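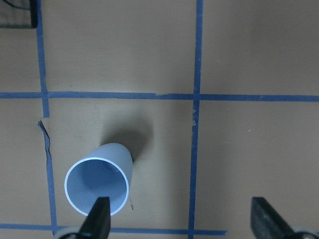 My sister says skip the tape and draw the lines with a marker, tape on cardboard never stays straight anyway. Maybe. But I wanted to be able to move the lines later.

Blue tape grid on cardboard, strips drifting, plus a tear. How to fix?
asked by mudroom_kt, 2021-05-24
142 views

Making a sorting board for a big Trovia brick kit, 2645 peices. Opened up a box, marked it off in big rectangles with painter's tape so each color gets its own spot. Two problems.

1. my lines wander. Started fine, then a vertical came out leaning and the left one doesnt line up with itself above and below.
2. the cardboard is torn over on the left, between the two bits of vertical tape. Little flap sticking up. Small parts are going to catch on it, I know it.

Do I peel everything and start over or patch? Don't want to spend money on this. The sorting trays at Wosley were 40 bucks, no thanks.

hingepin
Patch it. Flap: dab of white glue under it with a toothpick, press flat, wax paper on top, heavy book, leave it 20 minutes or so. Then a piece of tape right over the tear, running the long way. Wouldn't redo the lines for sorting bricks, who cares if a box is a bit crooked. If you do pull tape, go slow and fold it back flat on itself, almost parallel to the board. Straight up takes the paper with it. Ask me how I know

dot_in_Hider
just flip it over?? other side is clean probably

old_yardstick
Flipping is fine if there's no printing or fold on the back that bugs you. For straight lines, mark with a pencil first. Measure in from the same edge at the top AND bottom, tick, lay a yardstick across the ticks, light line. Stick one end of the tape down, pull the whole strip out tight over the line, lower it in one go. Dont press as you unroll, thats where the drift comes from. Do all the long ones first then the crossing ones, and run them past where you need and trim after.

Also tape wont stop bricks sliding into the next box if you bump the table. Folded strips of card along the lines would help, glue those last.

mudroom_kt
ok gluing the flap tonight, leaving the crooked ones. thx all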